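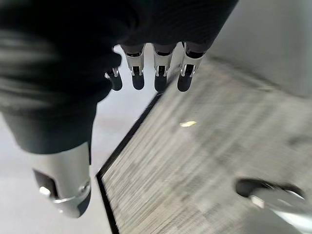 Figure 4. Grey textured rug with a black edge, on a light floor.

4.2 The rug and its edge

We did not set out to study rugs. The original plan, as readers of Section 2 may recall, was to look at how people decide that a living room is tidy, and the diary sheets sent to our 32 households asked about shelves, tables, sofas, chairs and 'other surfaces'. The floor was left off the list on the grounds that a floor is where things go when there is no surface left. Our households disagreed, at length. Of some 4000 diary entries, a large share mention the floor in one way or another, and when people wrote about the floor they very often meant the rug, the bit of floor beside the rug, or the line where the one stops and the other begins.

That line is the subject of this section. Figure 4 shows one of the plainer kinds, where a grey rug ends in a black edge and a light floor takes over. A dark edge of this sort makes the change hard to miss, and several participants with similar rugs treated it much as one treats the white line on a tennis court. Things were in or out. Things that were on the line led to talk.

We use 'edge' for the strip at the outer limit of the rug, whatever it is made of, and 'field' for the rest. The rug trade has better words and more of them. Our participants said 'the edge' and 'the middle', and one said 'the bit that gets me', by which she meant the edge.

What counts as on the rug

The first finding is that people tidy the rug and the floor by different rules, and often in the wrong order. In most homes the open floor was expected to be clear at all times. A shoe on the floor was a shoe that needed putting away. The same shoe on the rug was, in the words of one Warkesden participant, 'still being used, sort of'. Books, blankets, trays and half-done puzzles were given the same benefit of the doubt. Once on the rug, they were taken to be part of something going on, even when the diary suggested that whatever it was had stopped going on in January.

We came to call this the picnic rule, after a remark made by Zohreh Jalali during the coding of the diaries. On a picnic blanket no one asks why the plates are on the ground. The blanket has made it all right. A rug seems to do the same job indoors, all year, with no sandwiches.

The picnic rule has limits. It covered toys in every home that had them, but it covered laundry only if the laundry was being folded, and it stopped short of post. Letters on a rug were felt to be a bad sign. One couple fell out over a bicycle pump, which he held to be on the rug for a reason and she held to be on the rug. Their two diaries agree on every fact and on nothing else, and we have left them out of the pooled results with some regret.

Straddling

Objects that lay partly on the rug and partly on the floor were dealt with faster than anything else in the room, usually by being pushed. Participants did not pick these things up. They moved them with a foot, by a few inches, until they were properly on one side, and then carried on with what they had been doing. When asked about it afterwards they described this as tidying, and we see no reason to overrule them.

The direction of the push is of some interest. We had supposed that people would push things onto the rug, where the picnic rule would then look after them. In homes with a pale rug they tended to do the opposite and push outwards, towards the floor, which was thought easier to wipe. In homes with grey or dark rugs the push went inwards. Grey was spoken of with real warmth in this respect. It was said to 'take things in', to 'not mind', and in one case to have been bought because it was the colour of everything that was going to happen to it. Texture helped too. A rug with a textured surface was widely believed to hide crumbs, and those who believed this did not look for any.

We note, as a caution, that the belief cannot be tested by asking the people who hold it. Aurelia Tanner did propose a tray of measured crumbs and a hand lens. The households were consulted and the idea was dropped.

Setting the rug straight

Rugs move. They creep towards the door, turn a little each time someone gets up from the sofa, and gather against the legs of low tables. All of this is well known to anyone who owns one. What surprised us was how much of a household's sense of order hung on it. Participants who were content to leave cups out overnight would get down on their knees to bring a rug back into line with the floorboards or the wall. Five of them did so during our visits, while we were talking to them, and two did it twice.

The rug was nearly always the last thing to be seen to. Cushions were plumped, the table was cleared, and then came the tug at the corner. This makes little sense as a way of working, given that everything standing on the rug has by then been put exactly where it ought to be and must now travel. At the Nevach flats, where the rooms are small and the furniture stands close, a tug at one corner could undo a quarter of an hour's work. It was done anyway. One man explained that he could not see that the rug was crooked until the rest of the room had stopped distracting him, and this may be the most useful sentence in the whole set.

A contrasting edge made matters worse, or better, according to taste. With a plain rug on a floor of much the same shade, a small turn can pass for weeks. With a black border against a light floor, the border is in effect a ruler laid down beside every straight thing in the room, and it will report any fault it finds. Owners of such rugs straightened them more often than owners of plain ones. They also rated their rooms as less tidy, although our own ratings (Section 3.4) put the two groups level. We take this to mean that they had bought a thing that told on them.

Cleaning up to the line

Vacuuming followed the rug closely. Most people did the field in stripes and the floor in whatever shape was left over, changing the setting on the machine as they crossed, or meaning to. The edge itself belonged to neither job. Stripes stopped just short of it so that the border would not be sucked up, and the floor was done just short of it for the same reason from the other side. The result is a narrow belt that is looked at all the time and cleaned hardly ever. In the Murnedari homes, where we were allowed to lift the rugs, the floor under the first inch or so was the least clean in the room. We were asked in three cases to put the rug back down, and in one to leave it up and go and fetch someone's brother.

Lifting was rare otherwise. We asked each household when the rug had last been taken up and the floor below it swept. The replies ranged from 'last week' to a date which turned on when the sofa had been delivered, and how, and by whom. Four households said that the rug could not be lifted. We tried one of these, with leave, and it could.

Buying, keeping and the matter of size

Only a little needs to be said here about how the rugs were chosen, as Pakzad (our name for the third site, a terrace of rented houses) will be treated apart in Section 5. Tenants there had mostly been left a rug by whoever was in the house before them. They disliked these rugs and kept them very clean. People who had chosen their own rug were fond of it and let more happen to it.

Nearly all participants thought their rug was too small. This held for the large ones. The usual complaint was that the front legs of the sofa were on and the back legs off, or that all of them were off and the rug was 'floating', a word that came up at every site and was never meant kindly. No one linked the complaint to tidying, but the diaries do. Where a good part of the furniture stood on the rug, the rug stayed put, the tug at the corner was skipped because it was hopeless, and the picnic rule spread to cover nearly the whole room. Where the rug floated, it was straightened often and kept almost bare. It is possible to read this as two styles of housekeeping. It is also possible that sofas are heavy.

Limits of the rug data

The floor questions were added to the diary sheet partway through, and the revised sheet went out in June 2024. Entries made before then mention rugs only where the writer felt moved to, so the early material leans towards people with strong feelings. Fringed rugs are poorly covered. We had hoped to say something about combing the fringe, and one participant did send in a comb, but a comb is hard to code.

We should add that taking part changed the rooms. Several households told us at the final visit that they had never noticed the edge of the rug before we asked about it and now noticed it daily. One had turned the rug round so that its worn side faced the window. Another had got rid of it and wrote to say that the floor was much colder and that there was nowhere to put anything.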